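Bandejas Flokidetti: mi opinión después de unos meses

Llevaba tiempo buscando algo decente para clasificar piezas sueltas de electrónica y al final me lancé con las bandejas amarillas de Flokidetti. Pedí 12 de golpe (¡ya sé, ya sé!) y las uso casi a diario desde junio.

Lo primero, el color. Es un amarillo tirando a naranja que en la web parecía más suave, pero le he cogido cariño – un tornillo negro se ve enseguida. El borde es grueso y se agarra bien, y se puede escribir encima con rotulador. El plástico aguanta bastante, aunque a las mías ya les han salido rayitas en el fondo. La pega que les veo es el brillo: con la lámpara justo encima, molesta un poco.

Para las placas prefiero una de acero inoxidable, de la marca Rácz, que limpio con un trapo y listo. Cuesta más, eso sí.
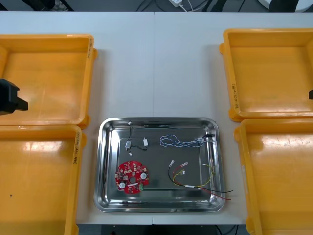
Tiempo de lectura: 1 minuto

Cuatro amarillas en dos columnas y la de acero en medio, con la placa roja redonda dentro: así me apaño de maravilla. ¿Volvería a comprarlas? Sí, pero pediría menos, que todavía tengo unas cuantas sin estrenar en el armario.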